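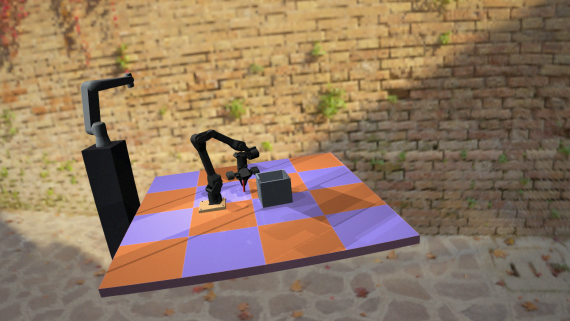
Spent Sunday with the Prustholm reissue of Skedemard's second album, Sarnlow, against my original CD. Notes follow, mostly on the mastering.

The original is loud. Every track sits within a decibel or so of the next, and the snare on the opener clips on nearly every hit. I had assumed for years that this was my amp.

The new cut is quieter by a fair margin. Matched by ear for level, the drums have an attack again and the bass guitar no longer ducks each time the kick comes in.

Total running time is 46 minutes, same as before. The gap between tracks 3 and 4 has been shortened, so the feedback tail now runs straight into the acoustic part. I prefer the old pause.

Guitars: still too much at the top end. Rozīte tracked everything through one bright combo on this record and there is a limit to what remastering can do about it. The rhythm parts on side two remain thin.

Vocals are where it gains most. Crescencio Barrera's low harmonies were buried on the CD. They can be followed all the way through the title track now, including a flat note in the last chorus that I'd never heard.

As for the songs, my view hasn't moved. The first half is as good as anything on the debut. The second half has two slow ones in a row and an instrumental that stops without resolving.

The bonus disc is 2 demos and a live take. The demo of the closer is at a slower tempo and works better. The live take is an audience tape with the bass missing.

Vinyl is limited to 800 copies. Mine has a slight warp, which plays fine, and some surface noise in the run-in on side one. The sleeve print is darker than the original and the lyrics are hard to read on the inner.

If you own the CD and play it often, the download is enough. The debut is due the same treatment in October. I'd want to know who is cutting it before ordering.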